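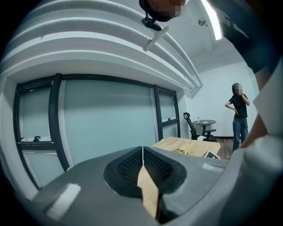
3.2 Shelf restocking and shopper search time

14 shares | 2 comments

The second part of the study looked at how the timing of restocking affects the time shoppers need to find an item. Data came from two grocery stores run by Brenen, one with morning restocking and one with evening restocking. Both stores used the same floor plan and the same Stakix shelf units. We recorded 3277 searches in total, of which 748 ended without the shopper picking up the item they had named at the entrance.

Median search time was longer in the store that restocked in the morning. The difference was largest in the canned goods and baking aisles, where carts blocked part of the shelf during the first hours of trading. It was small in the produce section, which staff filled before opening in both stores.

Figure 3. Median search time by aisle and restocking schedule. Bars show the middle half of the searches. Aisles with fewer than 20 searches are left out.

We also asked 223 shoppers to rate how easy the store was to use. Ratings did not follow search time closely. Szczepańska reports a similar gap between ratings and measured times in pharmacies, and suggests that shoppers judge a store mostly by the wait at the register. Our survey did not ask about the register, so we cannot test this.

One limit of the data is that the evening store moved its Onon brand products to a new aisle in July. Searches for those products were removed from both stores before the medians were computed.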